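Plerkness 45 mm rotary cutter - review
Posted 13/10/2005 by Marloes Hoekstra

The Plerkness replaces the Van Leeuwen cutter I had used for quilting cotton since the spring. It was bought from Skiveck at the normal price. The blade is 45 mm and fits on the usual centre bolt, so blades from other makers go on without a spacer.

Test cuts were made on a self-healing mat with an acrylic ruler. Fabrics were plain quilting cotton, a batik and a medium-weight linen. One layer and two layers of cotton cut cleanly in a single pass. At four layers the cut was clean along the middle, but a few threads held at the start of each strip. Six layers needed a second pass, and by then the bottom layer had crept 3 mm. The Van Leeuwen managed six in one pass with a new blade.

Weight is 86 g with the blade fitted. The handle is straight, with a ridge where the index finger rests. Els Vandenberghe, who has smaller hands, tried it on the batik and found the ridge too far forward. It suited me.
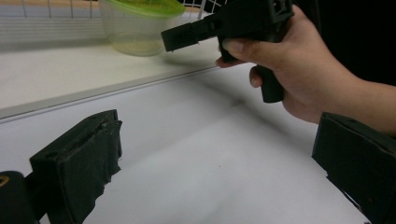
The blade guard is the weak point. It slides back with the thumb and should lock in both positions, but on my cutter the closed position has slight play and lint collects behind the spring. I now take it apart and brush it out after each quilt top. The nut is finger-tight only and needs checking - it worked slack twice while I was cutting binding.

Blade life is fair. The first one began to skip after 100 strips across the full width of the fabric, mostly cotton. Grekia blades cost less and lasted nearly as long in the same handle.

Left-handed use means moving the blade to the other side. The leaflet shows how, in one small drawing, and leaves out which way round the curved washer goes. The hollow side faces the handle.

Recommended for one to four layers. For thicker stacks I have gone back to the Van Leeuwen.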